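Home Papers Methods Data Contact
6 min read

4. Shared kitchens and what gets reheated
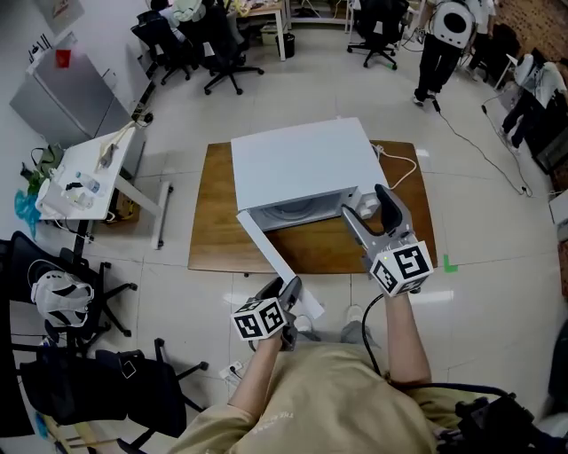
Figure 2. Microwave oven on a wooden table.

The question we started with was simple. Do people who share a kitchen waste less food than people who have their own? Most of the earlier writing says yes, and gives cost as the reason. Our interviews only partly agree. Cost came up, but mostly late in the talk and mostly when we asked for it. What people brought up on their own was space, and after that, embarrassment.

4.1 Sites

Two buildings, Flustley and Clikomar. Both are former office blocks turned into small rental units, both have one kitchen per floor. Flustley is older and the fridges are bigger. Clikomar has smaller fridges but every tenant gets a locked shelf. That difference matters more than we expected going in and we come back to it in 4.3. Tenants at both sites were mostly single, mostly working, many on shifts. We did not record income. Should have, in hindsight.

4.2 Diaries

Each household kept a food diary for five weeks. Entries were short: what was cooked, what was kept, what was thrown out and why. The "why" column was often blank. Where it was filled in, the usual answers were "went off", "forgot" and "didn't want it". Following Mbwambo we treat "forgot" as its own category and do not fold it into spoilage. The two look the same in the bin but they are different problems, a bigger fridge helps with one and probably makes the other worse.

Diaries were dropped off in October and picked up at the end. No midpoint visit. A few came back with whole weeks missing, these were left out of the totals but kept for the quotes.

4.3 Leftovers

Here the buildings split. At Clikomar, leftovers were mostly eaten the next day, usually for lunch, usually reheated and not eaten cold. At Flustley a lot of cooked food sat until someone cleared the shelf. Several tenants there said they were never sure which containers were theirs. One wrote "I throw it out so I don't have to ask." Another said she had stopped cooking rice in bulk becuase it always ended up at the back behind other peoples things.

Locked shelves seem to fix this. Not fully. Clikomar tenants complained about the locks too, mainly that the shelf was too shallow for a pot, so food had to be moved to smaller tubs, and the tubs went missing. Still, the amount thrown out per household was lower there in every week but one (the holiday week, when many were away and came back to old food).

Reheating was uneven. Evening queues were the main complaint at both sites, worst near six. People on late shifts had the kitchen to themselves and reported almost no trouble. Day workers ate cold food or bought something, and the cooked meal stayed in the fridge another night. After a second night most would not eat it. This two night limit came up again and again, with no real agreement on where it came from. Parents, some said. Smell, others.

4.4 The Pundora labels

Pundora, a stick-on label with space for a name and date, was given out free at Flustley for the last two weeks. Uptake was good in the first week and poor in the second. Names got written, dates mostly did not. Waste logged as "forgot" fell a little, though the numbers are small and we would not lean on them. A longer run is needed, ideally at both sites at the same time

Last updated: October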